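Left arm drifting low at full reach, two-arm tabletop cell
Bench & Cell Forum > Maintenance and Setup > Small arms

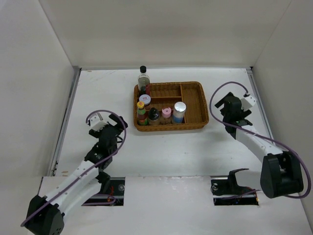
Cell as currently set up, condiment basket in the pick area.

cutano_bench
Posted Saturday, 7:40 am

Looking for opinions before I take this apart. Two-arm cell on a white table, gray walls on three sides, parallel gripper on each arm. Task is pulling jars and bottles out of a compartment basket and putting them back. Evar controller, one per arm.

Symptom: the left gripper comes in 2 mm low when the arm is reaching for the basket. Close to the base it is on target. The right arm is fine everywhere. The error is repeatable, same direction every time, no jitter.

Done so far:
Rehomed both arms, no change.
Swapped the gripper from right to left, error stayed with the left arm.
Checked the jaw faces, clean.
Cleared the fault log. It had 122 entries on the left, nearly all of them position-following warnings on the shoulder joint.

I have not touched the base bolts yet. Last full calibration was in April.

railcar
Posted Saturday, 8:15 am

Base bolts first. An error that grows with reach and only goes down is a tilt until proven otherwise. A very small angle at the base gives you 2 mm out at the gripper. Put a dial indicator on the base joint housing, push down on the forearm by hand with the arm powered and holding, and watch the needle. If the housing moves, stop there and fix the mount.

dropout_voltage
Posted Saturday, 8:32 am

Disagree. 122 following warnings on one joint is a drive or gearbox complaint. A tilted base does not generate following errors, the encoder has no idea the base is tilted. I would look at shoulder temperature and current before putting a wrench on anything. How many hours on that gearbox?

cutano_bench
Posted Saturday, 8:50 am

Counter reads 684 hours on the left shoulder. The right is a little lower. The Bitar sheet for this joint says regrease at 2000, so it should be nowhere near due.

dropout_voltage
Posted Saturday, 9:04 am

That interval assumes rated load and a normal duty cycle. Is the arm parked extended between runs? Holding at full reach all day loads the shoulder constantly and the grease gets pushed out of the contact area.

cutano_bench
Posted Saturday, 9:11 am

Yes, it holds over the table between runs. Both arms do.

railcar
Posted Saturday, 9:20 am

Both arms do, and only one is off. That argues against the parking theory. Check the mount.

pinch_point
Posted Saturday, 10:02 am

Separate item. Look at the purple cable on the right arm. It arcs over the top of the gripper and comes down outside the edge of the table. The left one loops down along the arm, which is better. A wide loop like the right one will catch on something eventually. I would put a tie point at the elbow and leave enough slack for full wrist rotation, no more.

Also what is the black bracket next to the right base, the one with the angled top and nothing on it? If it is a mounting fixture for another arm, check that the right arm can't hit it when it folds back.

cutano_bench
Posted Saturday, 10:25 am

It is an empty arm mount. We moved the right arm out one position last month and left the old fixture in place. Keep-out zone is defined around it in the controller. Will add the cable tie.

railcar
Posted Saturday, 10:31 am

Did you move the left arm at the same time?

cutano_bench
Posted Saturday, 10:38 am

Unbolted it to get at the wiring behind the front panel, then put it back in the same holes.

railcar
Posted Saturday, 10:40 am

Then it was not calibrated after being remounted. Your calibration is from April and the arm came off after that. Clean the mounting face, torque the bolts in a cross pattern, two passes, then recalibrate.

dropout_voltage
Posted Saturday, 10:58 am

Fair, I did not know it had been off the table. Still does not explain the warnings. Please log shoulder current on both arms with the same program and the same payload before you loosen anything. Once the base is retorqued you lose the baseline.

pinch_point
Posted Saturday, 11:15 am

Agree on logging first. Use one item for the comparison, not the whole set. The tall glass bottle with the black cap is a bad choice, the liquid moves and the current trace gets noisy. Use one of the short jars, or a solid test weight if you have one.

cutano_bench
Posted Saturday, 3:47 pm

Results.

1. Current log, same short jar, same path. Left shoulder draws more than the right on the way out and the same on the way back. Traces saved.
2. Dial indicator on the left base. Housing moves when the forearm is pushed down. Right base does not move.
3. Pulled the left base. There was a washer fragment under the rear edge, pressed into the mounting face. Front bolts were below spec on the torque wrench, rear bolts were OK.
4. Stoned the face flat, wiped it down, new washers, torqued in two passes.
5. Recalibrated the left arm with the Prolville plate. Gripper is now on target at the basket.

Shoulder current on the left came down some but it is still above the right.

railcar
Posted Saturday, 4:05 pm

Good. Put a paint mark across each bolt head and the base so you can see movement without a wrench. Recheck torque after a week of running.

dropout_voltage
Posted Saturday, 4:22 pm

The remaining current difference is the part I would not ignore. Position is fixed, the joint is not necessarily healthy. Regrease it now and change the park position so both arms fold back toward their bases.

railcar
Posted Saturday, 4:30 pm

I would not open a 684 hour gearbox on a small current offset. Two shoulders off the same line can differ that much new. Log it weekly and open it if it climbs.

cutano_bench
Posted Saturday, 4:51 pm

Going with weekly logging for now. Park position is changed on both arms, and the right cable is tied at the elbow. No new following warnings since the recalibration, but that is only one hour of running. Will post the traces after the torque recheck.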